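Home / Community Help / Hands and Grippers

Two-finger gripper or full hand for kitchen pick and place in sim?

Posted by hurnstead_ko

Hi everyone, and thanks in advance for reading all of this! I've been working through a set of tabletop tasks in simulation – picking up fruit, setting it on plates, that kind of thing – and so far I've done everything with a plain parallel gripper. It does fine on round things and badly on anything flat. I have the Roledero hand model loaded now on the same arm, and before I spend all of November on it I'd love to hear from anyone who has compared the two. I was planning on 500 trials for each. Is that enough, and should I keep the same controller gains?

isgate_bench

Welcome! I went through the same thing last winter, so I feel for you. 500 each is plenty for a first look, but please use the same object start positions for both or you'll be comparing luck. On the gains, no, don't keep them. The hand is heavier than the gripper and my wrist wobbled until I turned the stiffness down and the damping up. I'd also log slips separately from missed grasps. I lumped mine together and had to rerun about 2,000 trials, with my poor laptop fan going all night.

plainoldservo

gripper. hands are a pain

tall_coffee

I'll be a bit kinder to hands than the poster above, though I do see the point! For a tomato on a plate, the thing that helped me most was starting the approach with the fingers together and opening them late, so they don't catch the rim on the way in.
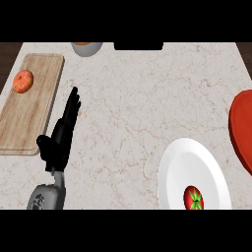 Does the hand need a faster control loop than the gripper?
Mine ran fine at the same rate, 200 Hz for both, once I had softened the finger joints. I'd leave the rate alone until you see the fingers buzzing on contact, and then try a smaller physics step first.

Good luck, and do post your slip numbers when you have them!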